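Setting up the simulated wrist camera on the Azar cell

If you've already loaded the Purnham cell file and the arm homes without complaint, you're ready for the part most people put off, which is getting the wrist camera to look where you think it's looking. I put it off myself for most of July, so no judgment from me! Pour yourself something warm and set aside an afternoon.

Start by opening the cell and pausing the physics. Go to the camera panel, pick the wrist view, and set the field of view to 80 degrees. The Azar file ships with a narrower setting, and it makes close work feel like peering through a mailbox. Save, close the panel, and open it again (the number doesn't always stick the first time, so do check).

Next, load the red test cube and switch off the table texture. Plain surfaces are dull to look at, I know, but you want clean edges while you're lining things up. Bring the view in close over the cube and nudge the pitch until you can see the top face as well as the front one. The back edge of the top should look shorter than the front edge. If the two look the same length, you're probably still in the flat projection, so go back to the panel and change it to perspective.

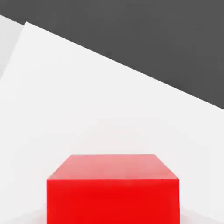

Do I have to redo the camera setup every time I move the arm base?
Only if the base has rotated. A straight slide along the rail carries the camera offset with it, but any turn means going through the pitch and roll steps again.

Now for roll. Change it 2 degrees at a time, let the view redraw, and compare it with the table edge before you touch it again. It's tempting to drag the slider and hope, and I've lost whole evenings that way.

Once you're happy, save the pose under a new name. Nikau Prendergast, who built the Lultville version of this cell, keeps 8 saved poses and swears by every one of them, though I get by with far fewer. Then unpause the physics and let it run for 3,000 steps with the arm parked. Compare the camera pose with the one you saved. If it has drifted, look at the mount joint and make sure it's set to fixed.

The Furirwood gripper has its own page, and you'll want to finish this one before you start on it.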